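THEA 153 – Introduction to Stage Production
Session 15: Reading a script for props
Handout prepared by Jovita Olvera

Reading for this session: The Lodgers at Flulness, acts one and two. Bring your own marked copy. Library copies can't be written in, so photocopy the pages you need.

1. What counts as a prop

A prop is anything an actor handles, carries, eats, drinks, breaks or hands to someone else. Furniture is set dressing until somebody moves it as part of the action. A hat is costume if it arrives on a head and stays there. If it is thrown on a bed in act two, costume and props have to agree on who looks after it, and the agreement goes in the book.

The usual headings are hand props, set props, personal props and consumables. You will see other systems. Use these four in your coursework so that the lists can be compared.

2. The three readings

First reading: straight through, no pencil. You want the story and the period.

Second reading: mark every object named in a stage direction or in dialogue. Dialogue is where students lose marks. In act one Mrs. Sjöberg says "Put that down before you cut yourself," and there is no stage direction anywhere near it. Something sharp is in the room, and the director will ask you what it is.

Third reading: follow each object from entrance to exit. Write down who brings it on, who has it at the end of the scene and where it must be for its next appearance. A letter that leaves stage left in a coat pocket and comes back stage right in a drawer needs either a crew member or a second letter.

3. The list

One line per object. Columns: page, scene, item, character, heading, source (buy, borrow, make, stock), notes. Don't combine items. "Tea things" is not an entry. Cup, saucer, spoon, pot and tray are five entries.

Put a question mark by anything you are unsure of and take it to the director in one go – a single meeting with all your questions is better than a message every evening.

4. Budget

The class production at the Clavthorpe Studio has a props budget of 544 dollars. Of this, up to 200 may go on consumables for the whole run, including rehearsals. Work out consumables per performance first, then multiply, then add the technical rehearsal and both dress rehearsals. Groups regularly forget the dress rehearsals.

Borrowed items cost nothing but must be signed for. The form is in the shop, on the hook by the door. Gunvor Björklund runs the shop and will not release stock without it.

5. Consumables and stage food

Anything eaten on stage has to be safe, easy to chew and quick to swallow. Ask every actor about allergies before you plan the menu. Dry cake is a bad choice before a long speech. Soft bread works well and can be torn quietly.

Food that is only seen can be fake, or real and varnished. Varnished food must be labeled and stored apart from anything edible. Consider how it will look from the back row: shape and crust color carry, fine detail does not.

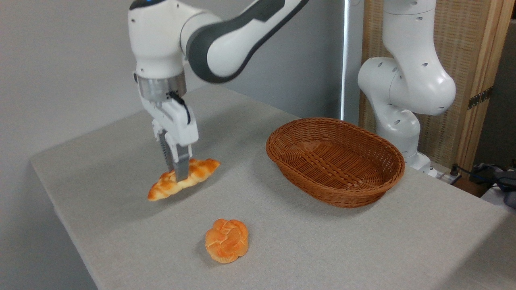
Fig. 1. Braided bread roll with a glossy crust, paler at the ends.

6. The props table

Cover the table with paper, tape out a space for each item and write its name in the space. Lay it out in order of use, with separate tables left and right if the play needs them. Check it before the house opens and again at intermission. Actors return items to the same space. If an actor doesn't, speak to the stage manager, not the actor.

7. Assignment

Prepare a full props list for act one of The Lodgers at Flulness, with a draft budget on a separate sheet. Work in your production groups. Hand it in on paper at the start of class on Thu 24 June.

Questions about the script go to Teodor Magnusson, who is directing. Questions about the format of the list go to me.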